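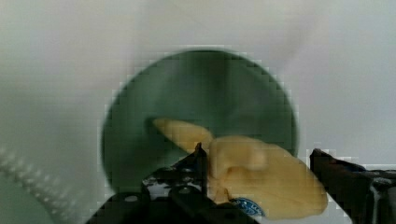 色の名前はどこで切れるのか。私たちの班が半年かけて追いかけたのは、この問いです。きっかけは授業の雑談でした。ベトナム語では青も緑も「xanh」と言える、とUyên Thânさんが教えてくれて、教室が一気に盛り上がったのです。じゃあ信号は? 空は? 葉っぱは? と質問が止まりませんでした。写真のように深い緑の丸に淡い黄色がのっていれば、二つが違う色であることは誰の目にも明らかです。でも、その緑を「緑」「深緑」「モスグリーン」のどれで呼ぶか、黄色のほうを「クリーム色」と呼ぶか「ベージュ」と呼ぶかは、聞く相手によって本当にばらばらでした。見えているものは同じなのに、口から出てくる言葉が違う。おもしろい!

調査の方法
班のメンバーはHui-mei Yip、Weronika Szewczyk、Kha Ung、そして私の4人です。ことばの使い方については、Uyên Thânさんに何度も相談に乗ってもらいました。聞き取りに協力してくれたのは、同じ寮(ムクラ館、英語表記はMukura)に住む学生27人です。色紙を一枚ずつ机に置き、母語で何色かを答えてもらい、そのあと日本語でも答えてもらいました。色紙は緑から青にかけての範囲と、黄色から茶色にかけての範囲を選んでいます。答えに迷った時間も記録しようとしましたが、ストップウォッチを押し忘れることが多く、途中であきらめました。

照明の影響は予想以上でした。最初の日は夕方に廊下で行ったため、蛍光灯の下で「灰色」と答えた人が何人もいて、その日の記録は使わないことにしました。翌週からは昼間の談話室、窓側の席に統一しています。 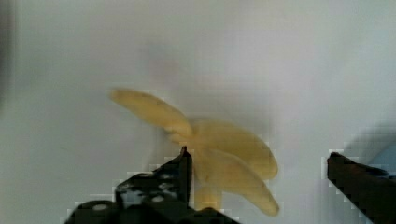 黄色の範囲では、果物の名前がたくさん出てきました。レモン、マンゴー、バナナ。日本語の「レモン色」は辞書にも載っている立派な色名ですが、「バナナ色」は載っていない辞書がほとんどです。それなのに、聞き取りでは「バナナ色」と答えた人がちゃんといました。しかも「まだ少し青いバナナの色」「食べごろのバナナの色」と区別までしてくれるのです。ここで出てくる「青い」も、よく考えると不思議な言葉です。青りんご、青信号、青菜。日本語の「青」は昔、いまより広い範囲を指していて、その名残があちこちに残っています。Kha Ungさんはこれを聞いて「xanhと同じだ!」と大喜びしていました。ベトナム語でも、熟していない果物をxanhと言うそうです。

ポーランド語については、Weronikaさんが家族にも電話で聞いてくれました。空の色はniebieski、紺色はgranatowyで、紺色を「青の一種」と考えるかどうかは家族の中でも意見が分かれたそうです。弟さんとお母さんが電話の向こうで議論を始めてしまい、その日の聞き取りはそこで終わりました(記録用紙には「議論中」とだけ書いてあります)。

食べ物と色名
中間発表のあと、Saulius Kütt先生から「物の名前から生まれた色名に絞ってみたら」と助言をもらい、後半は食べ物に注目しました。日本語なら桃色、小豆色、抹茶色、栗色。英語のorangeも、もとは果物を指す語で、色の名前として使われるようになったのはそのあとです。学校の近くのカフェ「Đào」は、店名がベトナム語で桃という意味です。ただし、その看板は桃色ではなく濃い赤で塗られていて、店の前で班の全員が立ち止まってしまいました。 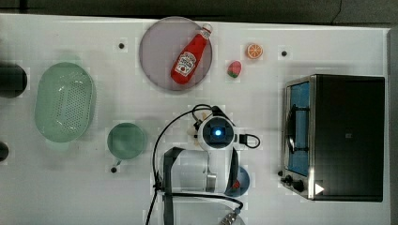
赤い食べ物は名前のつけ方にも差が出ます。「いちご色」と聞いて明るい赤を選ぶ人もいれば、牛乳を混ぜたようなピンクを選ぶ人もいました。後者の人に理由を聞くと、「いちご味のお菓子の色」だと言います。本物の果物ではなく、商品の色を思い浮かべていたのです。トマトは反対に、ほとんどの人が迷わず赤を選びました。オレンジは「皮の色」という人と「果汁の色」という人に分かれ、Hui-meiさんは最後まで皮派です。私は途中で果汁派に移りました。

わかったこと、まだわからないこと
母語で名前をつけにくい色は、日本語でも答えが割れる傾向がありました。ただ、協力者は全員が同じ寮の学生なので、互いの言い方がうつっている可能性もあります。実際、「抹茶ラテ色」という答えは、同じ階の6人から続けて出てきました。これは談話室で誰かが先に言ったのを聞いていたのだと思います。次に行うなら、一人ずつ別の部屋で聞きたいです。

2月には、年齢の違う人にも同じ色紙を見てもらう予定です。Weronikaさんのお母さんも参加したいと言ってくれているので、紺色の議論の続きも聞けるかもしれません。色紙の一覧と集計表は付録につけました。表の「その他」の欄には自由回答をそのまま写してあるので、ぜひそこから読んでみてください。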